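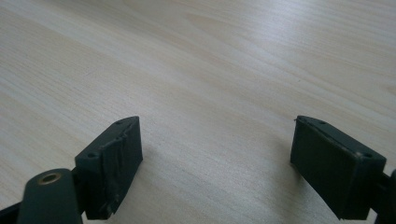
Bench notes, December – table top, finish trials

Top for the reading room table, Mellthorpe job. Pale wood, fine grain, faintly wavy, opening into long loops and curves on one part of the face. The loops are the part to watch. Straight grain forgives a scraper held slightly wrong and that area won't.

Species still open. The order from Pereyra says birch, Luuk thinks maple, and the loops would suit pine as well. The colour doesn't settle it: cream to beige, a little grey in poor light. Have written to Pereyra for the original delivery note. Until it arrives, treat as veneer and assume thin. No grit coarser than 120 on the face under any circumstances, and nothing powered.

Light. The sheen moves depending on where one stands. Looking across the top towards the window it washes out and the grain nearly disappears. From the other end the streaks read clearly. Judge all samples from both ends before writing anything down. Last month's notes on the Nellier shelves were made from one end only and two of the four entries had to be struck out.

Samples

Offcuts from the same delivery, numbered on the back in pencil, all sanded by hand along the grain with 185 mm cork block, 120 then 180 then 240. Dust off with a brush, then a dry cloth. No tack cloth, it left a residue on the previous batch.

1. Hard wax oil, clear, one thin coat. Warms the colour more than wanted. The tan streaks go to light brown. Pleasant, but it will not match the chairs.

2. Hard wax oil with white pigment, one coat. Closest to bare wood when seen straight on. Pigment collects in the softer grain and shows as a chalky line at low angle. Second coat made this worse.

3. Water-based matt lacquer, two coats, 320 between. Raised the grain after the first coat, flat again after rubbing down. Colour holds. Slightly cold to the eye.

4. White soap, three applications. Best colour of the lot, poor resistance. A ring from a mug of tea was visible after 20 minutes and did not come out with more soap.

5. Lacquer as 3, but wetted and rubbed down once before the first coat. Less grain raise, saves a step later. Preferred.

Helge asked for sample 4 again with a longer cure. Put aside until the end of the month. I don't expect it to pass for a table that will be used by the public.

Procedure for the top, as agreed with Renata

Clear the bench around it first. Lay the top on the two long felt strips, never directly on the bench dogs. Damp sponge over the whole face in one go, leave for two hours, then 240 by hand along the line of the grain. In the looped area follow the general direction and do not chase the curves. First coat in the morning, bench heater off, door shut. Check in low light with the hand lamp laid flat at one end. Rub down with 320, used paper, no pressure on the edges. Second coat the next morning.

Underside gets the same number of coats. This was skipped on the Tumum counter and it cupped by 3 mm over the winter.

Stock

Matt lacquer: one full tin, one part used. The part-used tin has a skin and should go through a strainer, or better, be kept for undersides. 320 paper is down to 200 sheets, enough. Felt strips need replacing, the older one sheds.

To do

Luuk – chase Pereyra for the delivery note.
Telmo – cut one more offcut with looped grain in it, if there is any. All five samples have straight grain and tell us little about the difficult part.
Self – low-angle check on sample 5 after a week, both ends. Repeat the tea ring on 3 and 5, same mug, 20 minutes and one hour.

Olga wants the edge profile decided before the first coat. Small round-over by hand, 2 mm, unless Mellthorpe object.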